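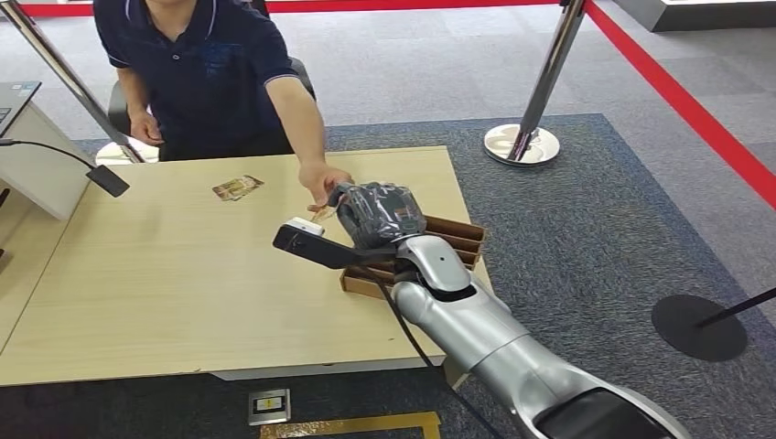 At the table, Kragh office.

Hesoten Housing Association
Call for Participants: Tenant Repairs Study

Hesoten is seeking adult tenants to take part in a study of how repair requests are reported and recorded. The association manages 141 apartments in Kragh and Grullside. Results will be used in drafting the new repairs policy.

Participants will attend two interviews at the Kragh office and keep a short written record of any repair requested between them. Tenants who have made no request in the past year are also welcome to apply.

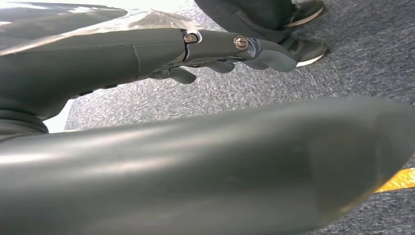 Hesoten Bulletin, Vol. 5, No. 3

Eligibility. Applicants must be 18 or older and named on a current lease. Employees of Hesoten and of its maintenance contractor, Tikodard, may not apply. One person per household will be accepted.

Payment. A rent credit will be applied after the second interview. Taking part has no effect on any lease or open request.

To apply. Forms are available at either office and must be returned by the end of September 2018. Interpreters can be arranged on request.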